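Notebook, 6/15/21
Layer hen dust bathing, Te Moana barn, second round
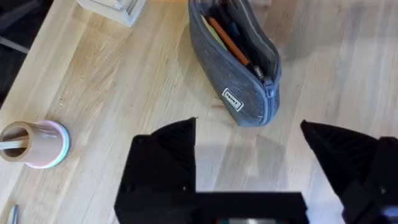
So, where was I with the dust baths. Last round we had the trays in the corners and the hens treated them as a place to stand. This time I moved both trays out under the middle light and swapped the wood shavings for peat, and wow, what a change. First bird was in before I'd even closed the pen door, and by mid-morning there was a line (well, a shoving match) at the near tray.

Count off the morning recording is 197 bouts. I'm calling it a bout if she gets down on her side and tosses at least once, same rule as before. A lot of them are short because somebody bigger walks over and sits on the bather. I threw out anything where the bird only pecked at the peat and left, and if you're rechecking my sheet, please use that rule too or our numbers will never line up.

Far tray got 74 of those. I expected it to be closer to even. It's nearer the drinkers and the peat there had clumped by the end of the session, so next time I'll rake it at noon and see if they spread out. Could also be the draft from the fan on that side, I held my hand there and there's definitely air moving.

Peat: we went through some 20 pounds, way more than I budgeted. They kick it everywhere! Half of it was on the slats and I spent ages sweeping. The Grorkum trays have a lip but it's too low, and the taller ones from Punix won't fit through the pen door unless you tip them. I might just screw a strip of board around the top of the ones we have. Has to be smooth, no splinters, and rounded at the corners so nobody catches a toe.

Feather scores I haven't done yet. The lamp in the handling room is flickering again and I don't trust my eye on the neck feathers in that light. Will do them first thing tomorrow, starting with the back pen so they're not all riled up from feeding.

Oh, and the folks at Skutetitz wrote back about sand. They get good use out of it in their barn but their birds had it from the first week, and ours never saw any kind of litter until they moved in here. I'd like to try it anyway, one tray sand and one tray peat, swapped over halfway so we don't just measure the fan again.

To do:
- rake far tray at noon
- order peat, and ask about sand in small bags
- new bulb, handling room
- relabel the camera cards, I have 2 that both say "near tray"
- fix pen door latch (string is holding for now)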